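Keeping a small pottery going in Gerkville

Tahira Marwat started selling tableware from a rented shed behind the Gerkville post office. Her business, Erkum, now supplies cafes across the district and sells 40 plates in a normal week. We asked her how she keeps it going.

"I didn't have a plan," she says. "I had a wheel, a second-hand kiln and two cafe owners who were sick of replacing cheap crockery."

Those first orders came in November, which she now thinks was a bad time to begin. Everyone wanted stock before Christmas and she had no spare shelves. She worked nights and turned away 179 dollars' worth of mugs that she could have finished with one more firing.

The kiln is still her biggest worry. It cost her 697 dollars in repairs last year, and power is dearer than it was. She fires only when it is full, so customers sometimes wait an extra week.

"I tell people that up front," she says. "Most are fine with it. A few go elsewhere and that's their choice."

Plain white is what the cafes ask for. Marwat would like to sell more colour – she has a green glaze she is fond of – but cooks tell her that food looks better on a pale surface.

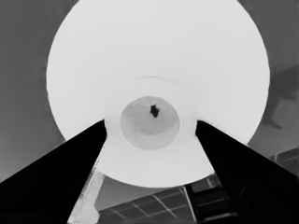 A pale round form with a light grey centre and a small dark spot.

Pricing took her longer to learn than throwing. For the first year she charged for clay and glaze and left out her own hours. Her cousin, who keeps the books at Stikico, a label printer in the next street, went through her receipts and told her to put everything up.

"I lost one customer," she says. "I'd been paying to work for him anyway."

She teaches a beginners' class as well, in the hall on Bhutto Road. The class covers her rent over winter, when cafe orders drop off. Students start with pinch pots and don't touch the wheel until the third lesson.

Asked whether she would take on staff, Marwat says she has thought about an apprentice but the shed is too small for two wheels. A bigger place is for lease near the rail yard. She has been to see it twice and is waiting to hear about the wiring.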